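Handout 6: Setup and Care of the Tabletop Arm Cell
Prepared by Jamila Munasinghe
Revised 9 October 2020

Read before the bench session. Bring the cell log. The log sheet for this unit replaces the one in Handout 2.

6.1 Scope

The cell is one arm on a wooden table, a two-finger gripper, a work mat, and the controller running Firko. The notes cover mounting, cable routing, the mat, the gripper, and the weekly check. Motion programming is in the next unit. Camera calibration is treated separately in the Hepburn notes and is only mentioned where the mat affects it.

6.2 Base

The base plate is bolted to the tabletop. Clamps were used in an earlier version of the cell and crept under repeated fast reversals. Tighten the bolts in a cross pattern, going around twice. Wood compresses under the plate, so the bolts lose tension over the first days after mounting. Recheck them at the end of the first day and again after a week.

To test for looseness, switch off the drives, grip the column low down, and push in each direction. Any movement you can feel at the plate is a fault. Movement higher up may be joint play and is recorded under a different heading in the log.

6.3 Cables

Slack is set with the arm at full reach, never at home. A cable that hangs well at home can go tight at the far corner of the mat and pull on its connector. Run the arm slowly by hand through the four corners and watch every cable the whole way.

Cables that cross the table are taped down outside the work area. Tape holds a cable in position but gives no strain relief. Press it down on both sides of the cable so that it grips the wood. Replace any piece that has lifted.

The thin wires at the gripper board are the weakest part of the cell. Do not use them to steady the gripper when changing a finger. Check the connector at the board first if the gripper drops out of Firko in the middle of a run.

6.4 Work mat

The mat gives a matte, even background and some friction under small parts. Lay it flat, square it to the table by eye, then tape the corners. Mark the corner positions on the wood in pencil before the first run.

A mat that moves by a few millimeters will spoil a taught pick position, and the fault looks exactly like arm drift. Check the mat before touching any arm offset. In the November runs last year a full afternoon went into re-teaching positions that had been correct all along.
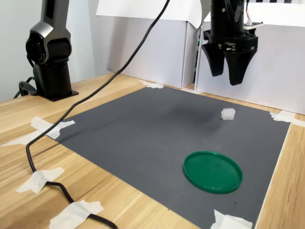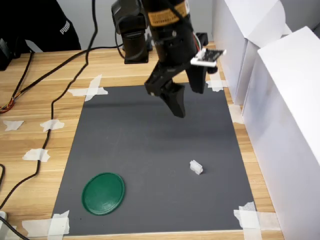 Green lid and a small white part on the mat, gripper above.

Wipe the mat with a dry cloth. Solvent loosens the tape adhesive and leaves a shine that upsets the part finder.

6.5 Gripper

Finger wear shows first at the tips. Close the fingers on a strip of paper and pull. The paper should hold evenly across the contact area. If it turns in the grip, the fingers are out of line. Loosen the finger screws, close the gripper at low force, and retighten while closed.

Set the open width for the task. Parts with a thin rim are picked at the rim with low force. Small blocks are picked across two flat sides, with the fingers lowered until they just clear the mat. Set this clearance at all four corners, as the tabletop is not perfectly level. The lowest corner sets the approach height and the highest sets the safety floor.

6.6 Weekly check

Drives off for items a to d.
a. Base bolts and push test.
b. Cable tape, connector seating, any flattened or shiny section of cable.
c. Mat corners against the pencil marks.
d. Finger screws and paper test.
e. Drives on. Run the Cusum routine: 720 short moves between the same two points. Record the final offset.
f. Clear the Alarer list and write down any code that returns.

The offset from item e is plotted against cycle count. The cell had logged 3753 cycles at the last check, with no trend in either axis. A steady slope over several checks points to a loose base or a worn joint. A single jump usually means the mat or a taught point was disturbed.

6.7 For the bench session

Work in pairs. One person holds the stop button whenever the drives are on. Complete items a to f, then remove and refit one finger and repeat item d. Enter both results, including a failed first attempt. Log sheets go in the tray by the door before you leave.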